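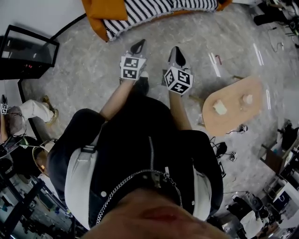

4. Fitting the shoe markers

By now you should have your marker blocks printed and glued up from section 3, and the headset camera talking to the Mutar base program. This next part is the one people tend to hurry, and I did too the first time, so pour yourself something nice and take it slowly. Each shoe gets one block, mounted on top, with the square patterns facing out where the head camera can find them when you look down.

1. Pick shoes you don't mind wearing for a whole session. Ours have pointed toes, and the holder sits on top just fine.

2. Sit down, put both shoes on, and press each holder into place. Tug it gently. If it rocks, take it off and add another strip of tape under the base.

3. Stretch your legs out in front of you and look down at your feet. Open the preview window and check that both blocks are picked up. The right one can sit at more of a tilt than the left without doing any harm (Rhea Ocampo and I went back and forth on this for a whole evening!).

4. Hold still and press Calibrate. The program collects 300 readings and then beeps.

5. Stand up, walk 12 slow steps, sit back down and compare the numbers with your first set. A drift under 40 in the error column is good enough for the walking robot to follow.

Note: Bright reflections on a shiny floor can wash out a pattern. Try closing a curtain or turning your chair before you start fiddling with the camera settings.

Note: If a second person in the room is wearing markers as well, give them their own ID numbers on the Setup page, or the robot will try to follow two sets of feet at once.

CAUTION: Watch for cables on the floor before you get up. You will be thinking about your toes and the screen, and it is very easy to catch a heel.

CAUTION: Keep the robot's motor power off until step 5 is finished and you have saved the file.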